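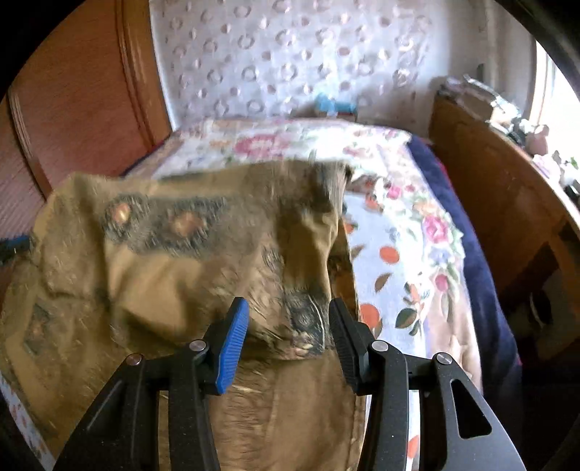

Estgate Barracks

Estgate Barracks is a former army training post on the north bank of the Mesta, two miles upstream from the town of Titurwood. It was used mainly for the basic training of infantry recruits and later for short courses in supply and field cooking. The post closed as a full-time station in stages, and part of the site is now a reserve center.

Location and layout

The post occupies 300 acres of flat river land between the Mesta and the Lashari road. The main gate is on the road side. Inside it, the parade ground runs east to west, with the headquarters building at the west end and the dining hall at the east end. Recruit housing stood in two rows along the south side. There were originally 38 barracks buildings, all one story, each with a single open bay, a washroom and a small room for the duty sergeant. The rifle range was placed at the far eastern edge so that firing was directed into the bluff.

The low ground near the river flooded often. After one spring flood reached the second row of barracks, a dike was built along the south boundary. The dike is still kept up and carries a public footpath.

Training

Recruits arrived at Titurwood station and were brought to the post by truck. The basic course covered drill, marksmanship, first aid, map reading and care of equipment. It ended with a march to Lashari and back, a distance of 23 miles, carried out with full packs. The march was shortened twice, once when the old road bridge was closed to foot traffic.

Daily routine was set by the post regulations, which were reissued each May. These covered the hours of meals and lights-out, the arrangement of lockers, the making of beds and the order of items laid out for inspection. Bedding was exchanged weekly at the supply building. A recruit who failed inspection lost Saturday afternoon leave, and two failures in a row meant extra duty in the kitchen.

The supply and cooking courses were added when recruit numbers fell. They were shorter than basic training and drew soldiers already assigned to units. Students lived in the north row of renovated buildings, where the open bays had been divided into rooms for four.

Uniform and insignia

Permanent staff wore the standard service uniform with a shoulder patch showing a white gate over a wavy blue line, for the river. Recruits were not allowed to wear the patch until the final week. An earlier version had a green border, which was dropped when the patch was redrawn in a smaller size. Both versions are collected, and the bordered one is the less common of the two.

Closure and later use

Recruit training moved to larger posts and the rifle range was shut down soon after. The cooking course was the last to leave. Most of the barracks buildings were sold for removal, and several were rebuilt on farms near Lashari as storage sheds. The headquarters building, the dining hall and the north row were kept for the reserve center.

The eastern part of the site was transferred to the town of Titurwood. The range area was cleared before the transfer and is now open grassland. Access to the reserve center is by appointment.

Former trainees hold a reunion in the dining hall every other year. The gathering of Sep 7, 2019 was attended by 70 people and included a walk along part of the old march route.

See also

Lashari Road Bridge
Mesta River floods
Titurwood station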